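# Luscombe Robotics Club Spends Its Summer in Simulation

Yuzuki Kikuchi joined the Luscombe club in June and has yet to touch a real arm. Her team's entry, Pullomance, runs entirely in a simulator.

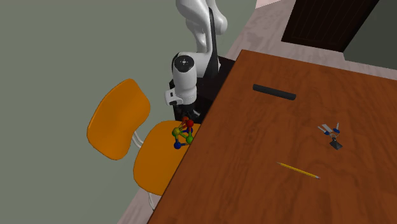
"We have 3863 runs saved," she said. "The target is 4000 before we hand in. Most of the early ones are bad, but we keep them anyway so we can compare."

The task is to pick up one named object in a room with furniture and a few other things lying around. The team moves the objects between runs. Kikuchi writes the code that picks the grasp point, and Peadar Sheehan builds the rooms.

"A block is easy," Sheehan said. "The molecular model is the hard one – it's all balls and thin rods, and the fingers can close on nothing. A pencil is somewhere in between."

He spent 3 weeks on furniture. The first chairs had collision shapes that were too big, and the arm stopped short of them. "It looked like a planning bug. Yuzuki went through her code twice before I checked the chair."

Heino Sproģis, who coaches the club, lets the students find such errors themselves. He asks for a written log after each session and reads it the same evening. "I want the settings and the result," he said. "They can leave out how they felt about it."

The club has 8 members, and two of them will present the work at Nindbridge. Sheehan wants to go. Kikuchi would prefer to stay home and finish the grasp code, which still fails when two rods cross.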